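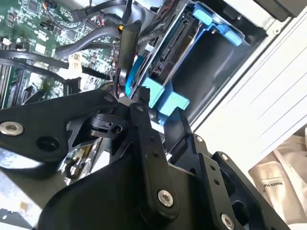 Photo: Rugemalira Laboratory

Robot learns to stop pulling when a part is stuck

Old office computers contain many parts that could be used again, but taking them out takes time, and it is mostly done by hand. A research group at the Rugemalira Laboratory in Vatley has now presented a method which helps a robot to do a piece of this work without breaking the plastic parts that hold a computer together.

The method is called Stivulik. It does not try to make the robot stronger or faster. It teaches the robot to notice, very early in a movement, that the part in its fingers is not coming free, and to choose another movement before something cracks.

"A person feels this at once," says Ezekiel Zamora, who leads the project. "You pull a little, the part does not come, and your hand already knows it must press somewhere first. Our robot did not know this. It pulled until the program told it to stop, and at that moment the latch was often broken."

Drive carriers are a good test for such a method. In many desktop computers the hard drive sits in a plastic carrier, and the carrier is held by two tabs that must be squeezed together. If only one tab is squeezed, the carrier turns a bit in the bay and gets caught. From outside, the two situations look almost the same.

The group therefore combined two kinds of information. The first is the picture from a small camera close to the fingers of the gripper. The second is the electric current in the motors of the arm, which goes up when the arm meets resistance. A learned model compares both during the first moments of every pull and gives a number, which tells how likely it is that the part will come out. When the number falls under a limit, the arm goes back a short way, opens the fingers and takes the part again from a slightly different angle.
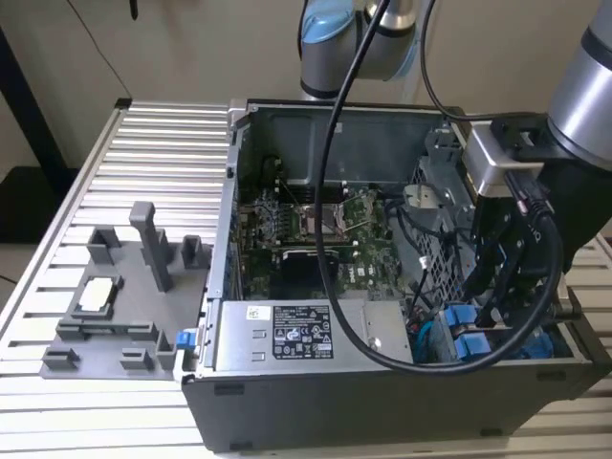
To train the model, the researchers needed many pulls that went well and also many that went badly. They recorded 3,454 pulls, and after removing those with missing motor data they kept 3,428. A person guided the arms for the first part of the recordings, and later the robot worked with its own early model. The computers were laid on their side with the panel off, on a slatted aluminum table, and next to the case there was a gray printed tray with holders for small parts. Zamora says that the tray was changed several times during the work, because the holders in the first version were too close to each other for the gripper.

The team then tested the model on 70 removals which were not used in the training. The robot with the new method broke a plastic part in 2 of them. The group does not yet give a full comparison with other methods, and says that a longer paper will follow in December.

Both failures had the same cause. The model had learned what resistance looks like when a carrier is caught in the bay, but a cable behind the drive gives a different kind of resistance. It is soft at the beginning and becomes hard only when the cable is stretched. The model waited too long.
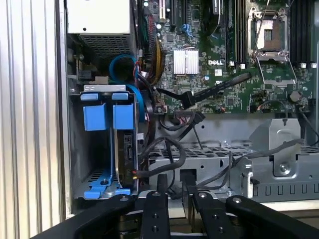
Cables are the subject of the next work, which Rhea Maglaya has started. She is the member of the group who wrote most of the training software. According to her, a cable is difficult for the model for two reasons. It can lie in a different way in every computer, also when the computers are of the same type, and it can hide behind the part that the robot is holding. The camera near the fingers then sees very little of it.

"We tried to add more pictures of cables, and it helped less than we hoped," says Maglaya. "What helped more was to let the robot make a very small test pull and wait. When it is a cable, the force comes slowly. When it is a latch, the force comes immediately."

The small test pull makes the work slower. For a laboratory this is not important, but a recycling company would look at it carefully. Homari, a company that repairs and sells used office equipment, is a partner in the project and gave the old computers to the group. It has not decided if it will use the method in its own workshop.

Zamora is also careful on this point. The robot still needs a person who opens the case and puts it in the right position. It does not read the type of the computer by itself, and it was trained only with a small number of case designs. With a design that it has not seen, it tends to give up early and ask for help. The group considers this acceptable for now, as a carrier that stays in the case can still be taken out by hand later.

The same idea could be used for other parts that are held by a latch or a lever, such as memory modules and expansion cards. First trials with memory modules have begun. They are more difficult than the carriers, says Maglaya, since the latches are small and the fingers of the present gripper cover them when it comes from above. She is working on thinner finger tips and expects to test them when the cable study is finished.

The recordings will be made available to other research groups together with the paper. The training software will follow later, after the part that belongs to Homari has been taken out.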